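Robótica de manipulación. Apuntes de la unidad 4
Fallo de percepción por oclusión cercana y superficies especulares

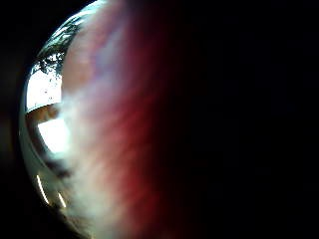
Figura 1. Cámara de la pinza manual: mano a muy corta distancia y, a la izquierda, superficie curva muy reflectante. La mitad derecha no contiene información aprovechable.

Profesora: Aniela Kurek
Versión del 24 Sep 2025

1. Planteamiento

La unidad trata un fallo registrado en el banco Tokarz durante la preparación de demostraciones con pinza manual. Las demostraciones se graban con una persona que sostiene la pinza y ejecuta la tarea; después, la política entrenada se transfiere al brazo. El sistema de grabación es Skelel y el controlador del brazo es Anton. Ambos se describieron en la unidad 2 y no se repite aquí su arquitectura.

El fallo consistió en lo siguiente. El estimador visual de pose perdió el seguimiento, no emitió alarma y siguió publicando una pose con covarianza baja. La trayectoria resultante pasó el filtro de calidad y entró en el conjunto de entrenamiento. En la reproducción sobre el brazo, Anton ejecutó un desplazamiento lateral que no figuraba en la tarea y se detuvo por límite de par. No hubo daños personales. Se deformó un dedo de la pinza.

2. Condiciones ópticas

En la figura 1 concurren dos condiciones que conviene separar, dado que sus efectos sobre el estimador son distintos.

a) Oclusión cercana. La mano queda dentro de la distancia mínima de enfoque y no ofrece bordes nítidos. El detector de esquinas devuelve muy pocos puntos en esa zona, y los que devuelve son inestables. Por sí sola, esta condición suele ser benigna: el número de puntos cae, el estimador lo advierte y declara la pérdida.

b) Reflexión especular. La superficie curva actúa como espejo convexo. En ella aparecen zonas claras, manchas oscuras irregulares y una franja parda, todo con contraste suficiente para generar puntos característicos. Esos puntos no pertenecen a ningún lugar fijo de la superficie. Son imágenes virtuales del entorno, y su posición depende a la vez de la pose de la cámara y de la del objeto.

La condición b) es la peligrosa. Los puntos reflejados se siguen bien de un fotograma al siguiente y cumplen la prueba de coherencia local. El estimador los trata como puntos de la escena rígida y calcula un movimiento que los explica. El movimiento calculado es falso, pero el error de reproyección permanece bajo.

Cuando a) y b) coinciden, la oclusión elimina los puntos buenos y la reflexión aporta los malos. El filtro robusto (RANSAC) busca el consenso mayoritario y, en tal situación, la mayoría puede estar en el reflejo.

3. Secuencia del fallo

Reconstrucción a partir de los registros de Skelel y de Anton:

Fase de aproximación. Seguimiento nominal. Covarianza dentro de lo esperado.

Fase de contacto. El número de puntos válidos baja, pero se mantiene en 30, por encima del umbral de pérdida, fijado en 9. El estimador no cambia de estado.

Fase de deriva. La pose publicada se separa de la integrada por la unidad inercial. La discrepancia se escribe en el registro de diagnóstico, que el filtro de calidad no consulta.

Fase de salida. Reaparecen puntos del entorno. El estimador corrige la pose con un salto, y el suavizado posterior reparte ese salto entre los fotogramas vecinos. El artefacto pierde así su forma abrupta y deja de ser detectable por umbral de velocidad.

La última fase explica que la revisión posterior no encontrara la anomalía. El suavizado se aplicaba antes del control de velocidad. El orden correcto es el inverso.

4. Causas

Causa inmediata: seguimiento sobre puntos reflejados.

Causas contribuyentes:
- Umbral de pérdida definido solo por cantidad de puntos, sin atender a su distribución en la imagen.
- Ausencia de comparación vinculante entre pose visual y pose inercial.
- Suavizado previo al control de velocidad.
- Límite de desplazamiento lateral desactivado en Anton desde una calibración anterior, en abril, y no restablecido.

El último punto no interviene en la percepción, pero es el que convirtió un dato defectuoso en un movimiento del brazo. En el análisis de seguridad se valora por separado. Un conjunto de datos siempre contendrá demostraciones erróneas, y la contención debe residir en el controlador.

5. Medidas correctoras

5.1. Distribución espacial. La imagen se divide en celdas y se exige que los puntos válidos ocupen un mínimo de ellas. Una nube de puntos concentrada en una sola región lateral no se acepta, cualquiera que sea su número.

5.2. Coherencia visual-inercial. Si la discrepancia supera el umbral durante más de 200 ms, el estimador pasa a estado DEGRADADO y la demostración se marca. Una demostración marcada no se corrige: se descarta o se repite.

5.3. Máscara de saturación. Se excluyen los puntos contiguos a regiones saturadas. La medida es parcial. Un reflejo oscuro y bien contrastado la supera sin dificultad.

5.4. Orden de procesado. Control de velocidad, control de aceleración, suavizado. El módulo Gekano, encargado de la cadena de filtros, rechaza desde su revisión actual cualquier configuración con otro orden.

5.5. Límites del brazo. La comprobación de límites se incorpora al arranque de Anton. Con un límite desactivado, el brazo no sale del modo de velocidad reducida.

Sobre la conveniencia de evitar objetos pulidos en las demostraciones: se estudió y se desestimó. La tarea de destino los incluye, y una política entrenada sin ellos trasladaría el problema a la fase de ejecución.

6. Limitaciones del análisis

Un fotograma aislado no permite afirmar que el seguimiento se hubiera perdido en ese instante. Permite reconocer las condiciones que lo favorecen. La pérdida se establece con la serie temporal de puntos, la covarianza y la señal inercial. Tampoco es fiable deducir la forma completa de un objeto a partir de una porción visible de su contorno. En la figura 1 puede tratarse de un recipiente o de otra pieza redondeada, y para el argumento es indiferente.

7. Ejercicios

7.1. Considere un espejo esférico convexo de radio R y una cámara que se traslada en paralelo al plano tangente. Obtenga el desplazamiento aparente de la imagen virtual de un punto lejano y compárelo con el de un punto pintado sobre la esfera. Indique para qué distancias resultan indistinguibles con un error de un píxel.

7.2. Proponga una métrica de dispersión espacial que no penalice los primeros planos legítimos. Justifique la elección del tamaño de celda.

7.3. Con el registro de la práctica, localice el inicio de la fase de deriva usando únicamente la señal inercial y la pose visual sin suavizar. Repita el cálculo con la pose suavizada y comente el retardo.

7.4. Redacte la entrada correspondiente a este fallo en la tabla AMFE del banco: modo de fallo, efecto, severidad, detectabilidad antes y después de la medida 5.2.

Entrega de 7.3 y 7.4 junto con la memoria de prácticas. Los ejercicios 7.1 y 7.2 se resuelven en la sesión de problemas.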